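Build a Pocket Aquifer With Your Troop 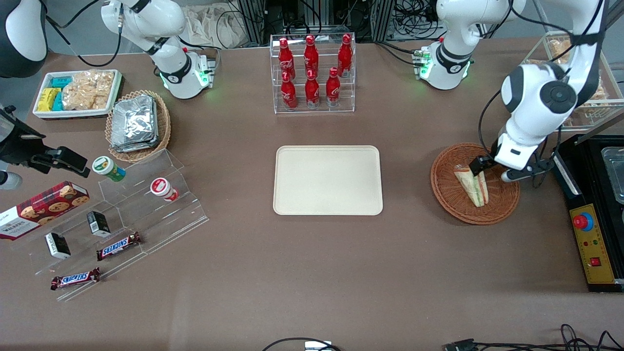

by Karkham

I run this one every May, and it's my favorite messy afternoon of the year! You'll need a clear jar, gravel, sand, a lotion pump and a little red food coloring.

Pour in the gravel first, then 2 inches of sand. Add water slowly until it sits halfway up the sand — that line is your water table. Push the pump down to the bottom (wrap the end in a scrap of nylon or it clogs, ask me how I know).

Now drip the coloring on top and let the kids "rain" on it with a spray bottle. It took us 26 squirts to get pink water out of the well. Try it again with a thicker layer of sand and have them guess the number first.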